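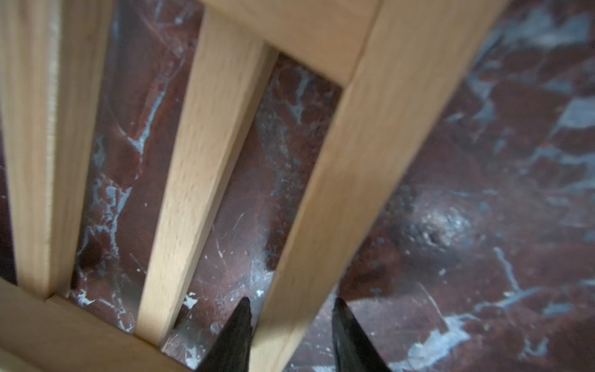
Mariann Szűcs

4.2 Unfinished furniture in rented homes

Tenants in Trerkirstead were asked which jobs about the home they had put off, and why. Of the 568 who replied, almost all named one. Painting and varnishing led the list by a distance that flatters neither landlords nor tenants.
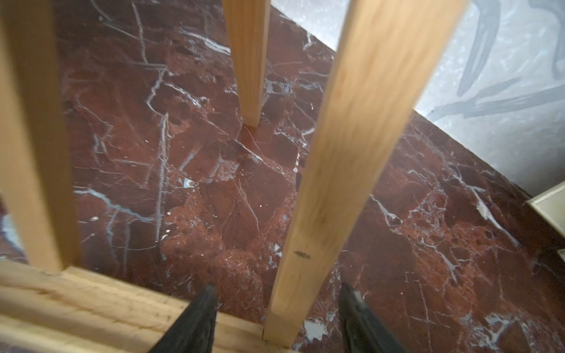

Figure 3. Unfinished pine on polished red marble.

Delay, in our reading, is a matter of ownership. People finish what they expect to keep, and a tenant on a short lease expects to keep very little. Bare pine of the sort in Figure 3, pale and with its grain still showing, came up again and again in the replies – usually with a promise attached. Frimpong found the same promises in Mundmont, most of them dated December. He did not say which December.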